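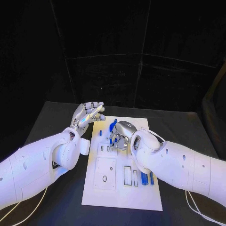 The procedure for the Liapis layout was issued in October and came to us in Candham in a grey folder. It had 41 steps. Step 1 was to cover the table. Step 2 was to draw the curtain. The remaining steps concerned the blue pieces and where they were to go.

I had been engaged as recorder. My duties were to write down the position of each piece, the time at which it came to rest, and any departure from the procedure. Pay was fixed by the sheet. A sheet with no departures paid 50, and a sheet with departures paid nothing but could be kept.

The outlines were faint. According to Brastska, who supplied the printing, they had been made faint on purpose so that a piece in its correct place would hide its own outline. A finished layout would therefore carry no proof that it was correct. I raised this in writing. The reply ran to one line and referred me to step 3, which said that the recorder's notes were the proof.

I kept the notes accordingly. On 17 April 2019 I entered a departure at step 28. The procedure called for a small blue block to be set down inside its outline and released. It was set down. I looked for the outline and could not find it on any side of the block. By the rule, this meant that the placing was correct. It could also mean that no outline had ever been printed there.
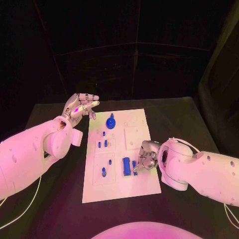

*The block at step 28, under the pink light.*

I consulted the master drawing held by Nokura. It was drawn at a scale of 1 to 400, at which the block was smaller than the width of the pen line. The clerk at the counter lent me a glass. Under the glass the line had a slight thickening which might have been the block, or the pen pausing.

The form had one box for departures and did not allow for a departure that could not be confirmed. I wrote "outline not seen" and initialled it. The sheet was returned the following week marked as unpaid, with a note that I might collect it from the front desk.

It is on the wall of my kitchen now, above the kettle. In the evening, when the lamp is low and to the left, there is a mark at step 28 that could be a corner. I have measured it twice and the measurements do not agree.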